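The tennis shop that never closes for lunch

I had been meaning to talk to the woman who runs Corden for ages, mostly as a customer who keeps turning up with broken strings. Corden is the little racket shop on the corner in Pallosside, two doors up from the bakery, and if you play anywhere on this side of the county you have probably stood at her counter while she frowned at your grip. She said yes to an interview on one condition, that I leave her name out of it ("put the shop in, the shop needs the business"), and that I come by while she was working so she didn't have to stop.

So I sat on a stool for most of a morning and she strung rackets and talked, and I tried to keep up.

She didn't grow up with tennis at all. "My parents had a dry cleaner's. I thought tennis was a thing you saw on TV in hotel rooms." She picked it up at 20, when a roommate needed somebody to hit with and she was the only one home. She was terrible, she says, and she loved it anyway, and when she popped a string in her second month and found out what it cost to get it fixed, she bought a used stringing machine out of the paper and learned how to do it herself in the kitchen.

"The first one I did looked like a hammock," she told me. "I played with it for a week out of pride."
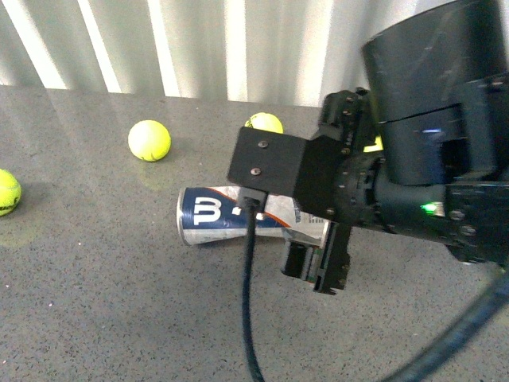 Tennis balls on the counter.

The shop came a good while later. She had been stringing for friends, then friends of friends, then a high school team, and the rackets had taken over the hallway. The space in Pallosside used to be a shoe repair place and the rent was low then (she laughed for quite a while at that part). She painted it over a long weekend and opened in September with one machine, a cash box and 300 flyers, most of which ended up under windshield wipers at the public courts at Radu.

I asked if the flyers worked. "I got yelled at by a man with a convertible," she said. "He's still a customer!"

What surprised me is how much she remembers. People come in and she asks about the elbow, or the new baby, or whether they ever fixed the crack in court 2. She keeps a card for each racket, written in pencil, with the string, the tension and whatever the person said about it when they came back. I asked to see mine and it said "wants more pop, needs more sleep," and I can't really argue with that.

She writes down the total at the end of every year too, on the inside of a cupboard door. Last year it was 2,085 rackets. I said that sounded like a lot for one person and she shrugged and kept pulling string. Her hands hurt in the winter. She wears fingerless gloves and puts the radio on and gets through it.

We got onto balls, because I'd bought the cheap ones again and she had noticed. She thinks most casual players hang on to a can for far too long. "You'll play with a dead ball all summer and then tell me the racket's gone bad. The racket's fine. Buy a new can." Her old ones go to the grade school, where they get cut open and stuck on chair legs, and to anybody with a dog. She has strong feelings about leaving balls in the car too, and I got a fairly long speech about it that I won't repeat here, but mine now live in the closet.

The busiest stretch of the year is the run up to the Hirnirik, the doubles tournament over at Radu that everybody around here enters and then complains about. It's been rained on more often than it's been dry. She used to play it herself and got as far as the quarterfinals one time, and she still brings up a line call from that match with real heat in her voice. These days she sets up a folding table by the gate and strings on the spot, and she says she sees more of people there than she ever did from the baseline.

"They come off the court furious, and they hand you the racket like it did something to them," she said. "You just say, okay, give me half an hour, go eat something."
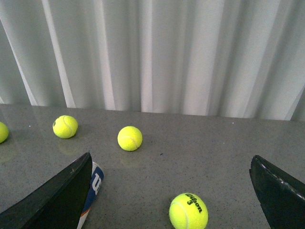 So how often should a regular weekend player get their racket restrung?

"Take the number of times you play in a week and get it done that many times a year, and that's the least you should do. If you play twice a week, that's twice a year. People wait until a string breaks, and by then it's been playing badly for months and they've gotten used to it."

I asked what she'd tell somebody who wanted to open a shop like hers. She thought about it through a whole row of crosses. Learn to fix the machine yourself, she said, and get a chair with a decent back, and don't let your family have free restrings, because they'll never stop. Her brother owes her for eleven years' worth.

A kid came in then with a racket in a grocery bag, and she put down her awl and asked him how the serve was coming along. I moved my stool out of the way.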